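Pradora Puts Block-Printing Demonstrations on Record, and Says What They Don't Show

GALANG, March. Pradora today released recordings of people guiding a two-armed robot, by remote control, through stamping red marks on paper with a small block. The company makes no claim that the robot has learned the job.
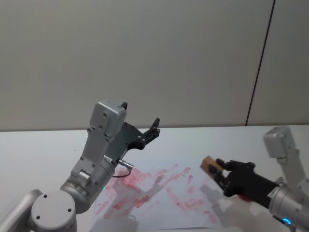
Ramil Macapagal doubts that recording more sessions will help if every operator has a different touch, and would like to see one person's work tested first.

Pradora shares some of that doubt. The release holds 3330 demonstrations, of which 2000 have been checked by hand.

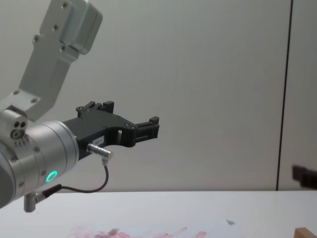
Pressing a block to paper sounds easy. A person feels when to stop pushing; an operator at the controls mostly has to judge by eye, and those guesses go into the data along with everything else.

"We've all seen the polished videos," said Benjie Panganiban of Pradora. "I'd want to know how many takes they threw out. We kept ours."

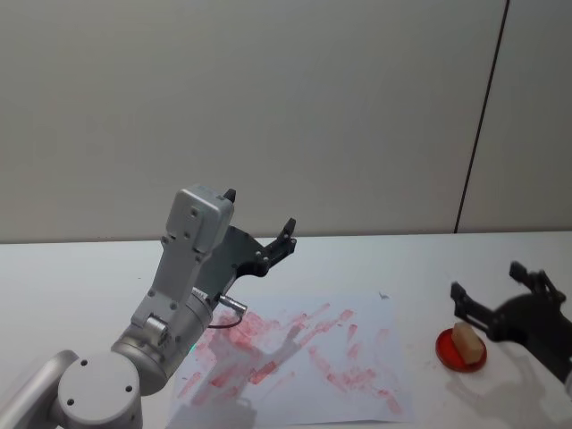 What Comes Next

Cimis will train its Ikar software on the checked set and run 40 trials with no one at the controls. 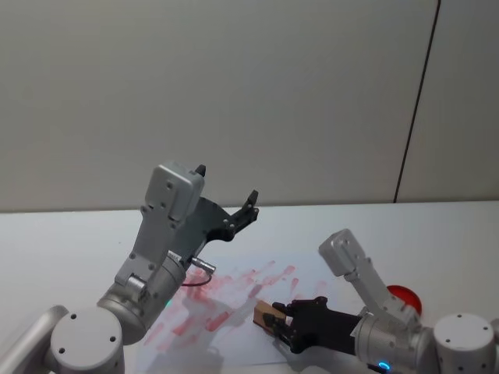
Results will be published whether they are good or bad. Until then, Pradora asks customers not to read the recordings as proof of a working product. No price or ship date has been set.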